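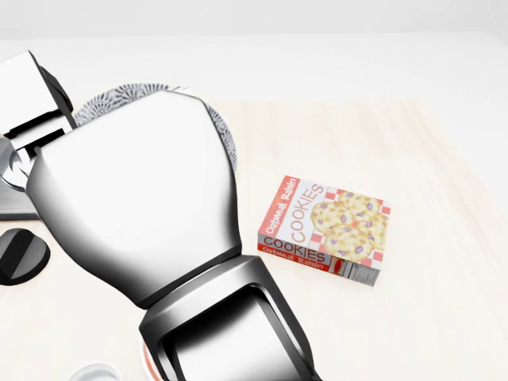 Figure 1. Round plate with a light cream centre and a patterned rim in grey and black.

Unit 4: Transfer-printed decoration on ceramic tableware
Notes prepared by Lautaro Troncoso

4.1 Scope

These notes cover printed decoration applied to plates and shallow bowls, with emphasis on repeating rim patterns. Hand painting was covered in Unit 3. Read section 4.4 before the July practical.

4.2 Underglaze and overglaze

An underglaze print is laid on the biscuit-fired body, then covered with a transparent glaze and fired again. The colour sits beneath a layer of glass and resists cutlery marks and detergent. The range of colours is limited to those that survive the glaze firing. Cobalt blue is the traditional choice. Blacks and greys are usually mixed from oxides of iron, cobalt, manganese and chromium.

An overglaze print is applied to the finished glaze and fired at a lower temperature. More colours are available, but the decoration wears. On an old plate, tilt the rim under a lamp and look for a change in gloss at the edge of the print.

4.3 Fitting a repeat to a rim

A rim is a ring, so a motif drawn on a straight strip must be distorted to fit. The inner edge is shorter than the outer edge. Scallops and fans suit the position well: each unit is narrow at one end and wide at the other.

The centre angle of one unit is 360 degrees divided by the number of units. The arc length at a given radius is the circumference at that radius divided by the same number.

Worked case: the Bolloscombe pattern has 11 units on a plate 213 mm across. The outer circumference is 669 mm, giving 60.8 mm per unit at the edge. Each unit occupies 32.7 degrees. If the rim is 30 mm wide, the inner edge has a diameter of 153 mm and each unit narrows to 43.7 mm.

Where the print is supplied as separate strips, the joins should fall between units. Early tissue transfers were cut and butted by hand, and a squeezed or clipped motif at the join is common. The Pungate sherds in the teaching collection include two such joins, both on the same rim.

4.4 Practical

Draw one unit of a rim pattern for a 213 mm plate. Use a 90 degree quadrant as your working sheet and choose a unit count divisible by four. Mark the join. Submit the drawing at full size, in one colour, with line widths noted in millimetres.

Reading: Benítez, chapters 2 and 5. The tables of firing ranges at the back are in Celsius; the last column starts at 1,000.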